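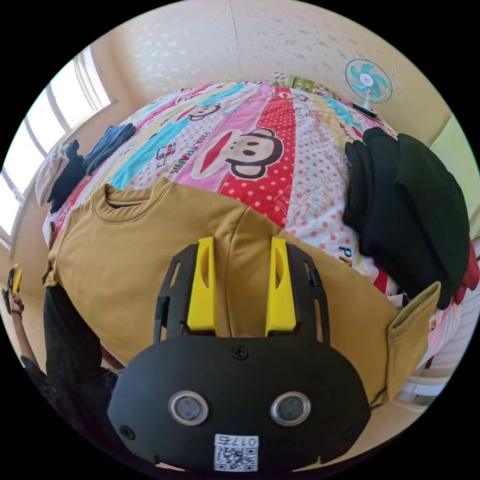 Linen blazer shrunk in the shoulders, tailor or give up?

Menswear and Grooming > Fit and Alterations

mossvale_dan
I've got a Hoarau linen blazer, unlined, navy, bought for my brother's wedding in November. Wore it twice. It went to a dry cleaner I hadn't used before and came back tight across the shoulders and a bit short in the sleeve. The sleeves I could live with if I wore them pushed up, but I can't drive in it.

I paid $369 for it so I'd like to save it if I can. The local alterations place quoted $114 to let out the centre back seam and the side seams. They wouldn't promise anything on the shoulders. Is it worth doing?

tweedledumb
Shoulders are the one thing you don't touch on a jacket. Letting out the back will give you room across the blades but the shoulder point stays where it is. Where exactly is it tight?

mossvale_dan
Mostly across the back when I reach forward. Standing still with my arms down it looks fine. The seam sits maybe a finger width further in than it used to.

tweedledumb
Then the back seam is the right job. Turn it inside out and check how much cloth is in there before you pay anyone. It's unlined so you'll be able to see it. If there's only a skinny bit of seam allowance bound in tape, you're out of luck.

Kestrel88
Did you ask the cleaner what they did? Linen doesn't shrink like that in proper dry cleaning solvent. Sounds like it was wet cleaned and tumbled. I'd be going back with the receipt before spending a cent.

mossvale_dan
I rang them. The bloke said the label allows it. The label has the P in a circle, with a cross through the tumble dry square.

Kestrel88
If it was tumbled against the label, that's on them. Put it in writing, attach a photo of the label, ask for the cost of the repair. If they muck you around, lodge a complaint with your state's consumer affairs office. It costs nothing and the letter alone often does it.

r_gautier
I worked in a menswear shop for a good while and I disagree with going straight to a complaint. You can get a fair bit of length and width back in linen by relaxing it. Lay the jacket on a towel, dampen it evenly with a spray bottle, leave it for ten minutes, then ease the back panel out by hand and steam it over a ham or a rolled towel. Let it dry flat. Do it over a couple of evenings, don't try to get it all at once.

Do the sleeves last and pull along the length, not across the cuff.

Romain Gautier

tweedledumb
You'll wreck the shoulder shape doing that. Any canvas or fusing in the front will bubble if it gets damp.

r_gautier
I said the back panel. There's nothing fused in the back of an unlined jacket. Keep the spray off the chest and lapels and it's fine. I have done it on plenty of customers' jackets.

tweedledumb
And if he wants to make a claim against the cleaner he's just altered the evidence.

r_gautier
Fair point. Take measurements and photos first, then.

pollywaffle
Chiming in because my husband had the same thing with a Kaser linen jacket. Steaming got him a little bit across the back and it went tight again the next humid day. We ended up having the seam let out. It did leave a faint line where the old stitching was, but navy hides it pretty well. Pale colours show it badly.

mossvale_dan
Good to know about the line. I had a look inside last night. There's a decent amount of cloth at the centre back, less at the sides. The side seams look like they've been let out once already, which is odd on something I bought new.

Kestrel88
Could be a factory fix. Or a return that somebody had altered. Where did you get it?

mossvale_dan
Outlet store at Rultby. So yes, could be a return.

backrow_baz
Just sell it and buy a size up. Poledo do an unlined one that's cut roomier through the back and you won't have to think about it. Life's too short to be spraying jackets on the dining table.

tweedledumb
Poledo sleeves run very long though. He'd be paying for alterations on that one too, and if there are working buttonholes on the cuff you can't just take it up from the bottom.

backrow_baz
Roll them up. It's linen, it's meant to look slept in.

pollywaffle
Not to a wedding it isn't.

mossvale_dan
Wedding's been and gone, it'd be for work and the odd dinner. I don't mind a rolled sleeve on a Friday.

Update, 19 April 2024. Sent the cleaner an email with the photos and the label. They've offered to pay half the alteration, no admission of anything. I'm going to take it. I asked the alterations place to do the centre back only and leave the sides alone, and they're requoting.

Kestrel88
I'd have held out for the whole lot, but your call.

r_gautier
Centre back only is sensible. Ask them to baste it and let you try it on before they sew it properly. Reach for a steering wheel while you're wearing it.

mossvale_dan
Will do. Dropping it in Tuesday. I'll try the damp towel method on the sleeves once it's back.

tweedledumb
Measure them before you start.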